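Unit 4: Foreign Investment Under Sanctions and Political Risk

Reading for this unit: course packet, chapter 6. Bring the country risk worksheet to section.

1. What investors look at

A government can announce that it is open for business. Firms then ask a different set of questions. Can the contract be enforced in a court the firm trusts? Can profits be moved out of the country? Is there steady electricity? Will the rules be the same after the next change of leadership?

Political risk is the chance that a government decision, or a fight over who governs, will reduce the value of an investment. Economists usually separate it from commercial risk, such as weak demand or a bad product.

Main forms covered in lecture:
- Expropriation: the state takes the asset, with or without payment.
- Creeping expropriation: taxes, permits and fees rise until the owner gives up control.
- Transfer risk: the currency cannot be exchanged or sent abroad.
- Sanctions risk: a third country makes the business illegal for its own banks and firms.

2. Sanctions and the problem of timing

Sanctions are quick to impose and slow to remove. Even after they are lifted, banks may refuse to handle payments, as the measures could return. Lawyers call this overcompliance. A firm that enters early may get good terms but can be trapped if talks fail.

3. Case exercise: the Firnside zone

Firnside is a special economic zone on a closed border. The host government offers a 30-year lease and allows 100 percent foreign ownership. Two firms are considering it. Manau makes packaged food and wants low wages. Zosik runs warehouses and wants the land route. A third firm, Jeon, left the zone during an earlier dispute and has never been paid for its equipment.

Work through the following before section:
- List the risks that apply to Manau and to Zosik separately.
- Decide how much weight the Jeon dispute should carry.
- State what guarantee each firm should ask for, and from whom.

4. Consumer goods and market opening

Retail is often the first sector where outside money shows up, in part because a store costs less than a factory and can be closed faster. Small joint ventures are common at this stage. Goods on the shelf tell us little about who owns the supply chain behind them.

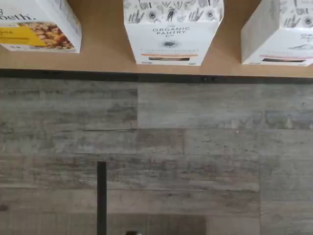
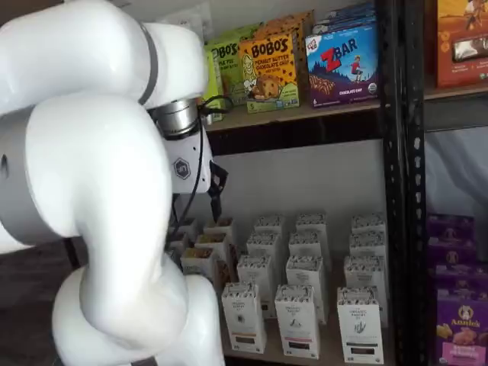
5. Written assignment

Write 2 pages on one of the two firms in the Firnside case. Take a position on whether it should sign the lease. Use at least 2 sources from the packet. Papers are due at the start of section, on paper, with your section number on the first page.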